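Suchbegriff eingeben Suchen Erweiterte Suche

4 Waschmaschine Grokmont 8: Kurzprogramme und was davon zu halten ist

Der Hersteller wirbt mit »sauber in 59 Minuten«. Wir haben die Werksanleitung für die Mieter im Haus Rirkerum neu geschrieben und sind bei dieser Zahl vorsichtig. Sie gilt laut Kleingedrucktem für halbe Beladung und leicht getragene Wäsche. Wer die Trommel vollstopft, bekommt nach derselben Zeit nasse Wäsche mit denselben Flecken.

4.1 Programm einstellen

1. Wasserhahn ganz öffnen.
2. Taschen leeren. Das Flusensieb fängt keine Münzen, auch wenn der Aufkleber an der Klappe so etwas andeutet.
3. Wäsche einzeln einlegen, Reißverschlüsse schließen.
4. Waschmittel in Fach II geben. Die Dosierhilfe am Display schlägt fast immer zu viel vor, bei weichem Wasser reicht die Hälfte.
5. Wahlrad auf »Kurz« drehen und Start drücken, bis die Lampe dauerhaft leuchtet.

Hinweis: Die Taste »Öko Plus« verlängert das Programm. Ob sie Strom spart, konnten wir an unserem Zähler bisher nicht erkennen.

4.2 T-Shirts und andere dünne Baumwolle

Dünne Baumwolle verträgt das Kurzprogramm, sofern sie nur verschwitzt ist. Neue farbige Teile die ersten Male getrennt waschen. Auf Farbfangtücher, auch die von Fisden, würden wir uns dabei nicht verlassen.

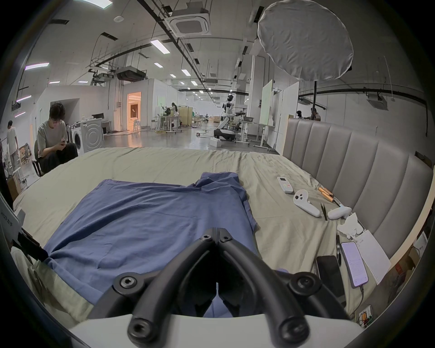

Hausgruppe Waschküche, Rirkerum

6. Nach Programmende zwei Minuten warten, dann erst am Griff ziehen.
7. Shirts ausschütteln und glatt hinlegen oder gleich aufhängen. Die Einstellung »Knitterschutz« dreht die Trommel nur gelegentlich weiter, das Bügeleisen ersetzt sie kaum.
8. Tür und Waschmittelfach offen lassen.

Achtung: Türverriegelung nie mit Gewalt öffnen! Steht noch Wasser in der Trommel, zuerst das Programm »Abpumpen« wählen.

4.3 Fehler E4

E4 bedeutet laut Hersteller »Zulauf prüfen«. Bei uns war es bisher jedes Mal das Sieb am Schlauch. Hahn zudrehen, Schlauch abschrauben, Sieb ausspülen, wieder festziehen. Bleibt die Meldung, bitte Cirilo Varela Bescheid geben und den Entkalker von Pacheco im Regal lassen, gegen E4 hilft er nicht.

Weiter mit Abschnitt 5, Trockner.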